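Skident Desk Tracker Guide
Section 3: Cube alignment and first take

Read Section 2 first if the tracker service isn't running yet. If you skipped Section 2 because it was long, the installer has already noticed and will greet you with error 643 at step 1 below.

Skident works out where the hand is by finding square markers in the video from the fixed camera. It works out where the hand is relative to everything else by means of the marker cube. The cube has no electronics and nothing to charge, so it's the most reliable part of the system and the one most often left in a coat pocket.

3.1 Before you start

You need the hand rig, its cable box, the marker cube, a fixed camera that has passed the lens check, and a table with a plain cover. Creases in the cover are fine. Printed squares are a poor idea, and so is a chessboard, which the detector will love more than it loves your cube.

Close the Gremetti viewer if it's open. It and the tracker both want the camera, and neither is good at sharing.

3.2 Aligning the cube

1. Open a terminal and type: skident align --rig right

2. Wait for the prompt "camera ok". Error 643 means the tracker service isn't running. Go back to Section 2. We'll wait.

3. Put on the rig and plug the cable into the box. Leave enough slack for a full reach across the table.

4. Set the box down on the table. It may look untidy. The software has no opinion on tidiness.

5. Pick up the cube with the rigged hand and keep it close to the tabletop, with at least two marked faces toward the camera. Fingertips go on the edges wherever you can manage it. A thumb in the middle of a marker turns it into modern art as far as the detector is concerned.

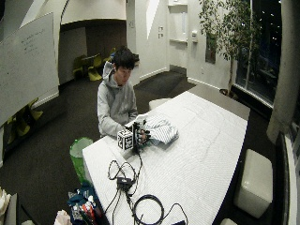 6. Press the space bar with your free hand and hold still until the bar on the screen fills. Holding still means the elbow too.

7. Turn the cube to show a different pair of faces and repeat. The program asks for 3 poses. You can give it more, and it will thank you in the log, where you'll never see it.

8. Read the last line of output. If it says "aligned", save with the S key. If it says "aligned (probably)", do it again. The word in brackets was added by a developer who has since been spoken to, but the warning is real.

Note: Alignment is stored per camera. Nudge the camera and the file is worthless, however small the nudge and however sincere the apology.

Caution: Don't edit the alignment file by hand. It's plain text and looks friendly. It uses quaternions.

3.3 Recording a first take

1. Put the cube away, outside the camera's view. A forgotten cube will be tracked with great care for the whole take.

2. Type: skident record --name first

3. Raise the rigged hand until the overlay draws an outline around each tag it can read. Green is read, yellow is guessed.

4. Pick up an object, hold it, and put it down. Press Q to stop.
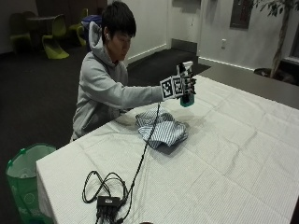 Occlusion is where most first takes go wrong, and the planner downstream has no sense of humor about it. Skident needs one large tag in clear sight to place the hand; the finger tags only refine the grip. An upright spray bottle is a decent test object for this reason: the fingers curl around it and hide part of the spray head, while the two big tags on the back of the hand stay turned up where a camera can read them. Try the same thing with a low, flat item and you'll find yourself rolling the wrist. If the overlay goes yellow, slow down before you start changing settings.

Note: The cable may lie across cloth or anything else soft. Check that it isn't pulling on the fabric as you reach, or your folding data will include a fold you didn't make.

3.4 Checking the take

1. Type: skident check first

2. Look at the line "longest gap". Anything up to 30 frames gets filled in automatically. Past that the filler starts making things up, so the program leaves a hole and tells you where it is.

3. Look at "hand jumps". It should be zero. A hand that teleports has usually been confused with a marker elsewhere on the table. See step 1 of 3.3 and go find the cube.

4. To send the take to the Lu planner, type: skident export first --to lu

The exporter listens on port 2380. If that port is taken, set another one in the settings file and restart both programs, tracker first. Restarting the planner first also works, on occasions we have been unable to reproduce.

3.5 If you're upgrading from Drurndale

Old Drurndale alignment files will load without complaint and give you a hand that's mirrored left to right. Delete them and run 3.2 again. A converter was planned for October. The manual didn't record which one.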